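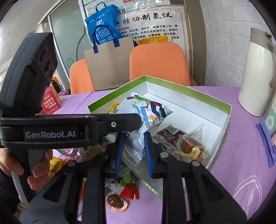 Tips for trying out hand-held grippers at home
By Ximena Medina
5 min read

Snack packets are the best cheap test for a hand-held gripper. They are light, they bend, they slide on each other, and no two kinds behave the same way. If you have a pair of grippers to compare, or one gripper and two sets of pads, you can do the whole thing at a dining table with a shallow box and a bag of mixed snacks.

Aldana Cáceres and I have been doing this on and off since the start of November, mostly in the evening. What follows is what we would pass on to anyone starting.

Setting up the table

Use a box with low sides. A deep box makes you tilt your wrist to get the jaws down to the bottom, and then you are testing your wrist. An open gift box or a shoebox lid works well.

Put a cloth down. Bare tabletops let packets skate away when the tip of a finger touches them. A thin tablecloth holds them a little. Pull out the creases where you plan to work, or the jaws will pick up a fold of cloth along with the packet.

Leave some ordinary things standing at the edges, such as a jug or a cookie box. You want to know early if the side arms of a gripper swing wide enough to knock something over. Many do. The arms spread as the jaws open, and from the handle it is easy to forget how far out they go.

Keep drinks closed.

Choosing what to pick up

Mix your packets. A good set has:

- a puffed packet with crimped ends
- a flat packet with a paper label stuck on it
- a clear vacuum packet, the kind with meat or tofu inside
- something small and hard in a twist wrapper
- one thing that is bigger than you think the jaws can manage

Nine pieces is plenty. More than that and they pile up, which is a different test. Do the pile later.

Vacuum packets are the hardest. They are slick and the edges are stiff, so a jaw that closes on the edge pushes the packet away. Go for the lump of food in the middle.

Puffed packets are easiest to lift and easiest to drop. The air shifts when you squeeze. Take them low, near one end, and let the rest lean.

Pads

Soft pads matter more than the jaws behind them. On a plain hard finger, a glossy wrapper turns as soon as it leaves the table. With a soft pad on each side it usually stays at the angle you picked it up.

Wipe the pads between rounds. Crumbs and the powder from rice crackers get on them quickly. We use a barely damp cloth and then wait until the pads are dry. Dish soap left a film on one set and we had to start that round over.

Colored pads are worth asking for. With dark jaws and dark pads you can't easily tell where the contact is.

Comparing two grippers

Use the same packets, the same order and the same person. Then swap people and do it again. Aldana has smaller hands than I do and preferred the lighter handle every time, while I kept going back to the other one.

Our round is 40 lifts per gripper, from the table into the box. We write down drops and second tries, nothing else. We timed it at first and gave that up, as both of us started rushing.

Working with one in each hand is a separate exercise. Let one gripper hold still over the box and bring the other in from the side. Keep the second one a little behind or in front, never at the same depth, or the fingers will knock. Rounded fingertips are kinder here. Square ones catch on the wrapper.

Check the screws and pivot pins before and after. A fingertip screw that has backed out by half a turn will scratch foil and can tear a thin packet. We keep a small screwdriver in the box with the spare pads.

Cameras

If your gripper carries cameras, look at the picture from them before you start a long round. Window light on shiny wrappers can wash out a whole view. Closing one curtain fixed it for us.

Watch where your other hand goes. It is easy to block a lens with a sleeve when you reach across.

Wipe lenses with a clean glasses cloth. Do not use the pad cloth.

Handles and tired hands

Stop after 4 rounds. Past that your grip changes and the notes stop meaning much. If the handle has a hard edge, a wrap of bicycle tape helps, but put the same tape on both grippers or the comparison is spoiled.

Putting things away

Throw out any packet with a nick in the seal, or eat it that evening. Store grippers with the jaws slightly open so the pads don't take a set. Ours go in a drawer, on a folded towel, with the notebook on top.

Next we want to try eggs, first hard-boiled.

7 comments | 12 shares

Contact | Copyright Wanum Home Notes | Back to top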